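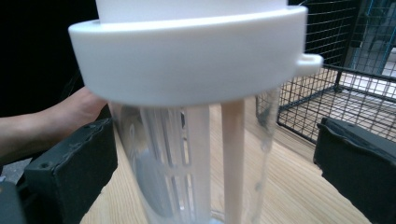
Week 10: Perception for transparent objects

These notes cover the second half of the lecture and the set-up for Lab 2. Read them before you come in. The worksheet is on the unit page.

1. Where depth goes wrong

Most of the grasping code you have used so far assumes that every pixel has a depth and that the depth belongs to the nearest surface. Clear plastic breaks both assumptions. The sensor may return nothing, or it may return the table behind the object. A curved wall also bends what is behind it, so edges seen through a cylinder are shifted from where they really are.

Opaque parts attached to a clear body are a different matter. A matte white collar gives usable depth over most of its surface, although strong light from above can wash out the upper edges in the colour image. A side tab on a collar is worth segmenting separately. It fixes the rotation about the vertical axis, which a plain ring can't do.

2. The Lokar pipeline

Lokar runs three stages: segmentation, pose fitting and grasp scoring. The segmentation stage has a class for clear material and a class for "seen through clear material". Keep these apart. If you merge them, an insert or rod inside a container gets treated as a surface the fingers can reach, and the planner will try to close on it.

Pose fitting uses the opaque pixels first, then extends the model down along the cylinder axis. Errors in tilt grow with distance from the collar, so check the fit at the lower end as well.

3. Hands in view

In the demonstration recordings a person often steadies the object while the fingers are open on either side. Mask the hand and forearm before fitting. Part of the hand may be visible through the clear wall, and the default mask in Clondix misses it – dilate the mask or draw it yourself.

Do not label contact from the image alone. Two fingers either side of a cylinder can look closed when there is still a gap. Use the finger width from the log.

4. Lab 2

The Cluvgate set has 279 clips, of which 73 are held out for marking. Don't tune on those.

Run the baseline config on the training clips and save the pose error.
Turn on the clear-material class and run it again.
Plot both against distance below the collar.
Write half a page on the worst clip and which stage failed.

Background wire mesh produces broken depth too, so crop to the workspace before you compare results. Set the crop in the config file, as the viewer setting only changes the display.

Jobs go through the Fang queue. It is slow in the afternoon, and jobs without a time limit will be cancelled. Submit the plots and the half page as one PDF.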